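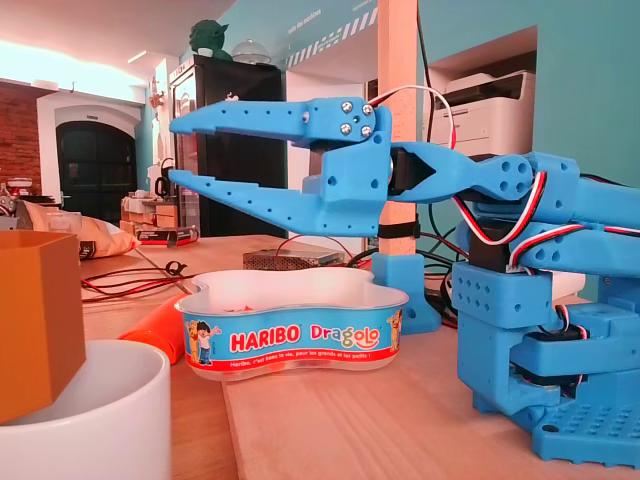 23/05/2025, candy pick bench

Gripper servo cut out again. Started the tub routine after lunch and the first 9 cycles ran clean. On the tenth the fingers stopped partway through closing and the arm went on to the drop pose anyway. The controller logged an overload on joint 6 and the script ignored it. That second part bothers me more than the servo.

Reset, backed the arm off, ran again. Same fault at cycle 17, same joint. Supply voltage read fine at the terminals both times. Wiggled the wrist connector with the arm parked and lost the servo on the bus, so I suspect the crimp. Vega Montoya re-crimped that cable in January and it has flexed a lot since.

Also tried picks from the clear bowl with the wrapped candies, at half speed.
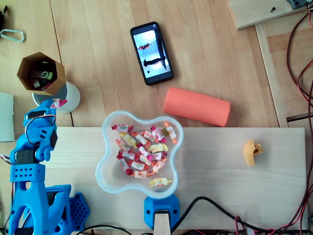 Changes made

Torque limit on the gripper down one step.
Script now halts on any servo error and holds position. Tested by pulling the wrist plug on purpose, 3 times. Halted each time.
Hands stay out of reach until the power is off at the supply. The torque-off command is not enough if the bus is down.

Still to do: new wrist cable, with slack for the full roll. Castier has the connectors, order 4.

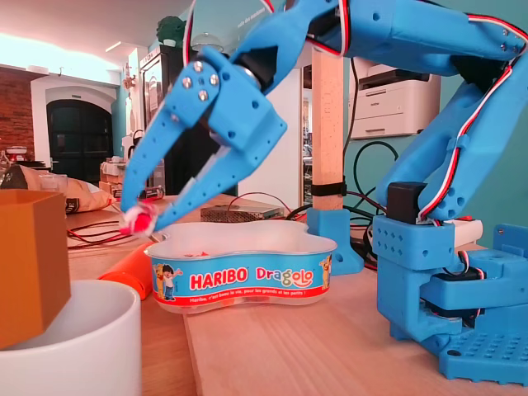
Anselmo Lorente thinks the crimp is only half of it and wants the servo temperature logged before we swap anything. Fine by me. Cable goes in after his run.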